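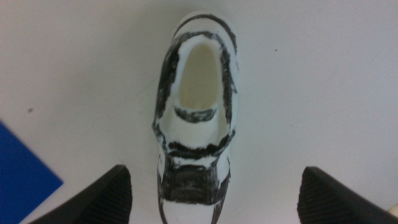 Unit 4: Foot Odor and Shoe Hygiene

Course: Personal Care Products, Formulation and Use
Notes prepared by Kanchan Chaudhary. Lab section led by Babatunde Balogun.
Reading before class: Unit 3 handout (sweat glands and skin flora), sections on eccrine glands only.

4.1 Scope

Unit 3 dealt with the underarm. The foot is a different case. The sole has no apocrine glands, so the fatty and protein-rich secretions discussed last time play no part. Sweat on the foot is eccrine: mostly water, with salt, lactate, urea and small amounts of amino acids. Fresh eccrine sweat has little smell. The odor comes from what bacteria do with it, and with the softened outer skin, once the foot is enclosed.

Terms used in this unit:
Bromodosis: foot odor.
Plantar hyperhidrosis: sweating of the soles beyond what is needed for cooling.
Maceration: softening and whitening of skin kept wet.
Occlusion: covering that slows evaporation. Shoes, boots and some socks are occlusive.

4.2 Source of the odor

The main compound is isovaleric acid, a short-chain fatty acid with a cheesy smell and a low odor threshold. Staphylococcus epidermidis and related species form it by breaking down leucine, an amino acid present in sweat. Sulfur compounds such as methanethiol also contribute, and Brevibacterium species are the usual source. The same genus is used to ripen certain cheeses, which accounts for the resemblance.

Pitted keratolysis should be kept separate from ordinary odor. It is a bacterial infection of the outer skin layer that leaves small pits on the weight-bearing parts of the sole, often with a strong smell. Washing alone may not clear it. In the case exercises, any mention of pits is a reason to refer the person to a clinician.

4.3 Conditions inside the shoe

Three variables matter for the exercises: moisture, temperature and time. A closed shoe worn all day holds all of them in the range bacteria prefer. Material changes the rate of drying. Leather and open knits pass water vapor; coated synthetics and rubber pass very little. Foam insoles hold water after the upper feels dry to the touch, and students tend to underrate this when estimating drying time.

Socks are often treated as a minor detail. Cotton absorbs well but stays wet against the skin. Wool takes up moisture as vapor and feels drier at the same load. Polyester moves liquid to the outer face but tends to keep odor after washing, as oily residues bind to the fiber.

4.4 Product types

Antiperspirants. Aluminum salts form a temporary plug in the sweat duct. They work on the sole as they do in the underarm, though the thicker skin slows the effect. Apply at night to dry skin. Wash off in the morning. Use on broken or freshly shaved skin causes stinging.

Absorbent powders. Talc, corn starch, kaolin, zinc oxide. They reduce friction and take up free water. Capacity is limited, and a caked powder should be removed before more is added. The Walholm powder used in the lab is a kaolin and zinc oxide blend with no fragrance.

Alkaline deodorants. Sodium bicarbonate converts isovaleric acid to its salt, which is much less volatile. The effect is on the odor already present. Prolonged skin contact can irritate, so the lab uses it only on insoles.

Antimicrobial washes. Benzoyl peroxide is the common choice. It bleaches fabric. Keep it away from colored towels and socks.

Sprays for shoes. Usually alcohol with fragrance and sometimes an antimicrobial. The Rokura spray in cabinet B is flammable and is used under the hood only.

4.5 Lab procedure: absorbent capacity of insoles

Each pair receives one foam insole (Kastwood) and one felt insole (Anozie).

1. Weigh each insole dry and record the mass.
2. Put 500 ml of water at room temperature in the tray.
3. Lay the insole flat and press it under the surface. Leave it for 10 minutes.
4. Lift it by one end and let it drain until dripping stops.
5. Weigh again. The difference is the water held.
6. Place the insole on the rack. Weigh every half hour until the end of the session.
7. Plot water held against time. Put both insoles on the same axes.

Expect the foam curve to flatten well before it reaches the dry mass. If it does not, check that the balance was zeroed with the dish in place.

Water is used in place of artificial sweat because salt left in the insole changes the final dry mass. The correction is given in Unit 5.

4.6 Questions for the write-up

Explain why a shoe can smell stronger on the second day of wear when the foot has been washed in between.

A person uses an aluminum chloride product in the morning, just before putting on boots, and reports no effect after a week. Identify two likely faults in the method.

Compare bicarbonate and zinc oxide as insole treatments. State which part of the process in 4.2 each one acts on.

Limit: 300 words for each answer. Graphs do not count toward the limit. Submit both the graph and the raw weights by 17th June. Pairs may share data but must write separately.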